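Bodix folding packing table, six months in

I run a small mail-order business out of a converted garage. We sell refills: hand soap, dish soap, laundry liquid and a few cleaning concentrates. In July I replaced two old desks with one Bodix folding table, the long white one, and I have used it six days a week from then on. I paid $145 for it, plus shipping. This review covers the table, the things I bought to go with it, and a few problems that didn't show up until I had been using it for a while.

Delivery and setup

The table came in one flat carton. One corner of the carton was crushed, but the foam inside had done its job and the top had no damage. There is nothing to assemble apart from four plastic feet that screw into the ends of the legs. You open the legs, slide a metal ring down over each brace, and turn the table over. The table is awkward to flip alone. I did it, but I scraped a knuckle and I would ask for help next time.

The feet are adjustable, and in my garage they need to be. The floor slopes toward the door for drainage. I ended up with the two door-side feet almost all the way out, and the top is now level enough that a round bottle laid on its side stays put.

The surface

The top is smooth and plain white. I was worried about white because of the laundry liquid, which is dark blue and gets on everything. It wipes off if you get to it the same day. I left one spill overnight and it took a paste of baking soda to shift it. There is still a faint ring if the light hits it a certain way.

Packing tape comes off cleanly. Marker does not, unless you have rubbing alcohol handy. Knives are the weak point. I cut a carton open on the bare top in the first week and there is a thin line there to this day. I now do all the cutting on a mat.
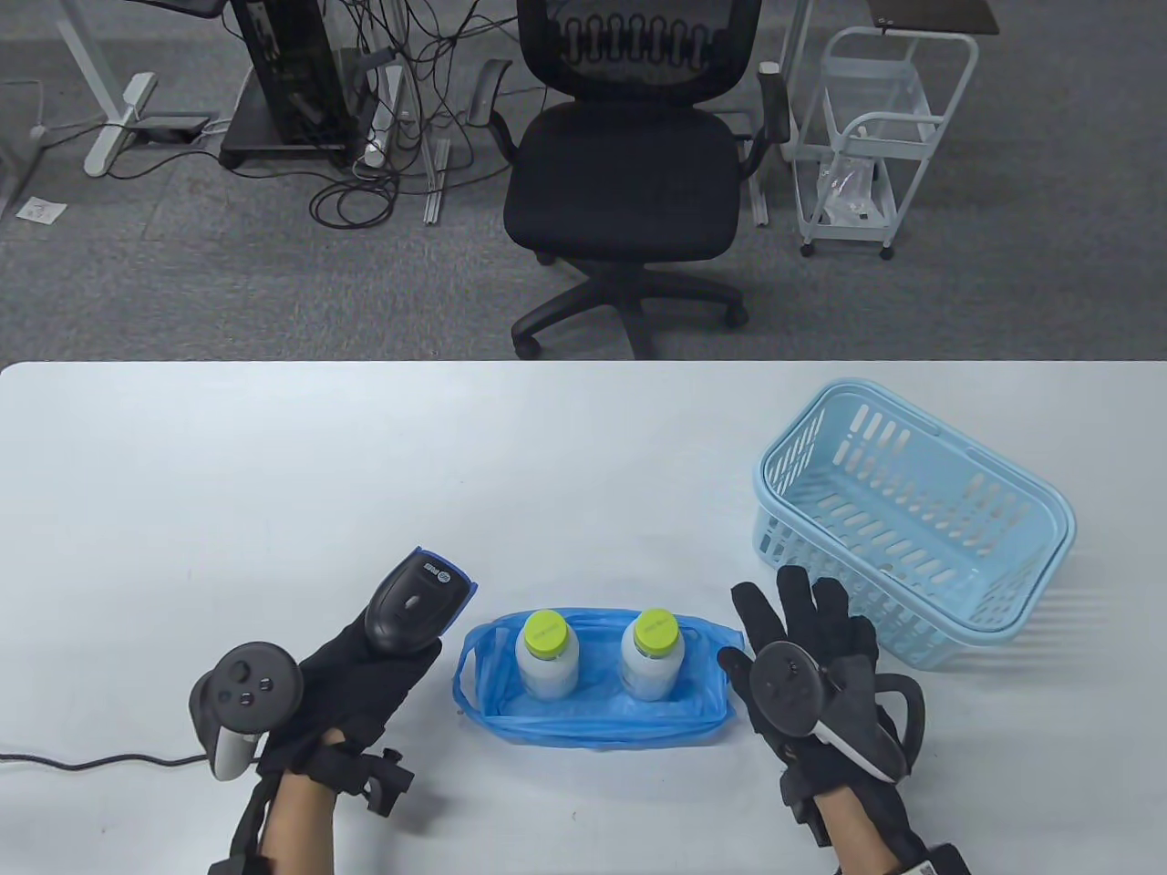 Height is the reason I bought this one over the cheaper Drollalau. The Drollalau is fixed at dining-table height, and after an afternoon of packing at that level my lower back lets me know. The Bodix has three leg settings. The middle one works for me standing, and the lowest one works with a chair. The highest setting I tried once and put back down, as the whole thing swayed when I leaned on it.

Changing the height takes longer than the listing suggests. Each leg has a spring button that has to be pushed in while you pull, and two of mine stick. A little silicone spray helped. If you plan to change height every day, look at something with a crank.

Weight and wobble

Bodix doesn't print a load rating on the carton, only on a slip of paper inside, and mine was torn. I keep stacked cases of full bottles at one end, directly over the legs, and have seen no sagging there. In the middle it's a different matter. I left a pallet's worth of soap cases in the center over a long weekend, and when I moved them there was a slight dip. It came back most of the way. I keep heavy things at the ends now.

Side to side, the table is steady. Front to back, it moves a little when I pull the tape gun hard. Pushing it against the wall fixed that.

Add-ons

I bought the clip-on cable tray, made by Cheon, to get the label printer cord off the floor. It grips the edge well but the screws leave dents on the underside. It holds one power strip and not much else. I would buy it again, on sale.

I also tried the Etudport shelf riser, which is meant to sit at the back of a table and hold mailers. It's fine. The middle shelf is too low for anything but flat envelopes, so I took it out and use the riser with two shelves.

A rubber mat from the hardware store has been the best addition by far. I cut it to size and keep it where the filled bottles stand before they go in boxes. They don't slide, and the noise is a lot less.

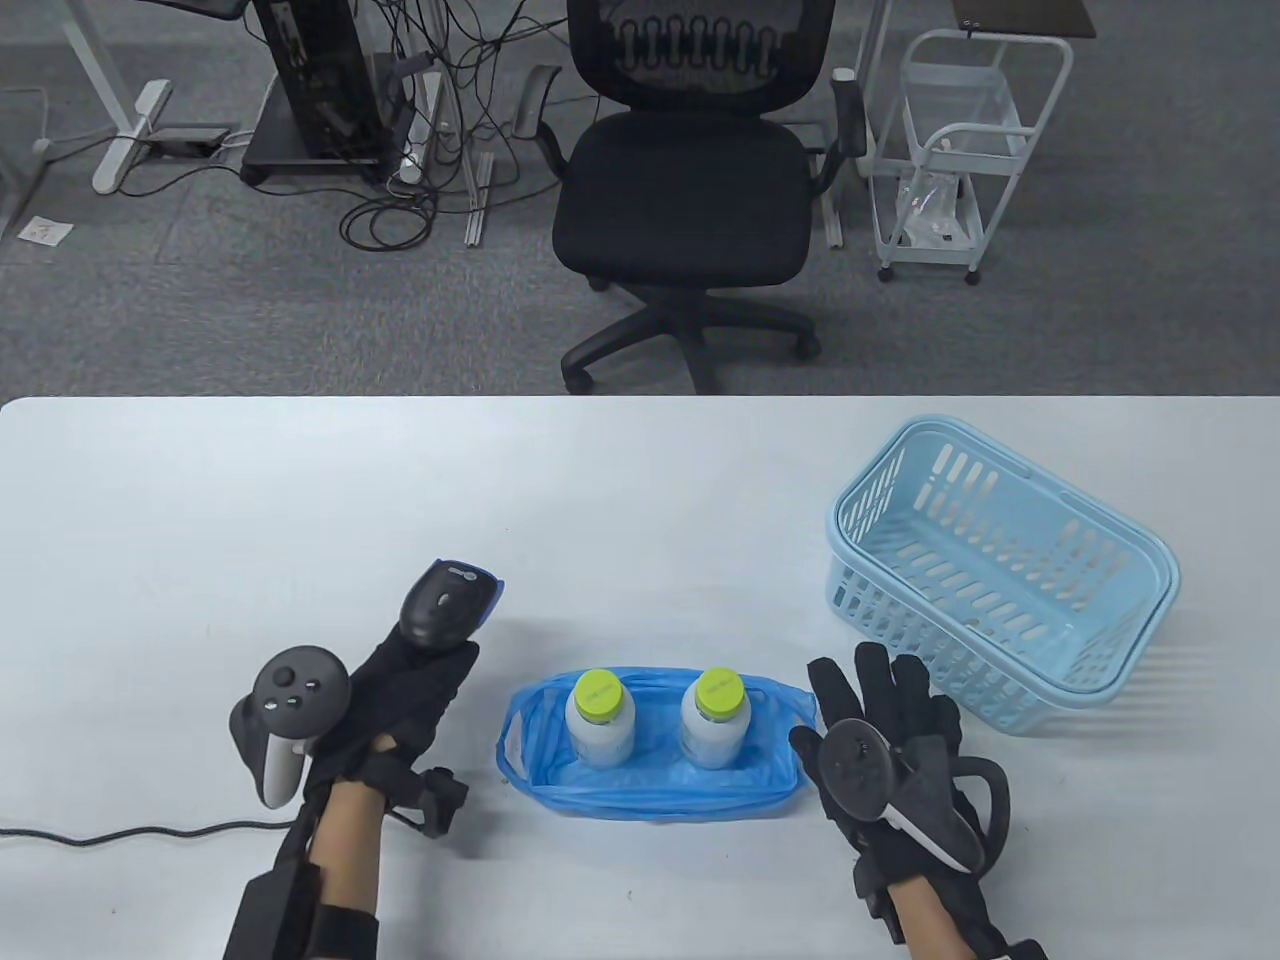
Cleaning is quick. Warm water and a drop of dish soap at the end of the day, then a dry cloth along the edges, where the trim meets the top. Dust and label scraps collect in that seam. I use an old toothbrush on it every couple of weeks.

Shipping volume

For anyone trying to work out whether this is enough table: in a normal month I send out 700 parcels, and it handles that with room to spare. On a day when 100 orders go out, it gets crowded and I put finished boxes on the floor. If that was every day I would want a second one.

Complaints

The latch that holds the legs shut for storage broke in the third month. I never fold the table, so it hasn't mattered, but it's a cheap piece of plastic and I would expect it to go early for anyone who does. I wrote to Bodix and got a replacement – the wrong size. I haven't written again.

The foot caps also mark a painted floor. Felt pads fixed it.

Four stars out of five. I'd take one off that if I had to fold it every night.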